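Section 4. Gripper Pads: Inspection and Sign-Off

Applies to the Zunarero hand-held gripper and the arm-mounted version. Revised 23 January 2021.

The parts sheet rates a set of pads for 200 hours. Treat that number with suspicion. It was worked out on one kind of carton, and your pads will not spend their lives on cartons. The hour log tells you when to look. It does not tell you what you will find.

4.1 Before you start

1. Set the tool down on a clear, flat surface and open the fingers all the way.
2. On the arm-mounted version, lock out power first. A stop button is not a lockout, whatever the last contractor said.
3. Write the tool number and hours in the log before you inspect. Logs filled in afterward tend to show very round numbers.

4.2 Checking the pads

4. Look at the inner face of each finger under good light. Check the edges before the middle.
5. Run a fingertip along all four edges. A sound pad feels continuous with the block.
6. Compare both pads with the wear shown in this section.

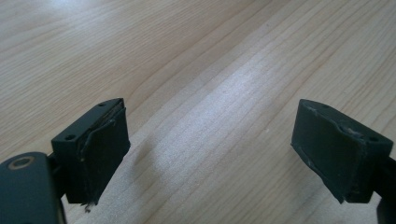

Photo: C. Ngata / Prellalside workshop

Frayed, lifted edges like the ones on these pads are a fail, and so is the shred hanging from the bottom of the left one. Scuffs and dust alone are not. Wipe them off and look again before you decide.

7. Fail the pair if either pad is lifting, torn or chipped through. Do not replace one side only.
8. Check the finger blocks for scrapes and gouges. Record any you find, even if the pads pass.

CAUTION: Do not glue a lifted edge back down. We have heard that it "holds fine." The people saying so had no test records to show us.

4.3 After fitting new pads

9. Close the fingers slowly with nothing between them. The pads should meet flat.
10. Run 20 grip cycles on the test block, then repeat steps 4 and 5.
11. Have a second person sign. Two signatures in the same handwriting will be sent back.

Note: The Grimshaw checklist allows a pad to pass on grip force alone. Ours does not. A torn pad can still read well on a gauge.

Questions about this section go to Merle Goodwin, ext. 171.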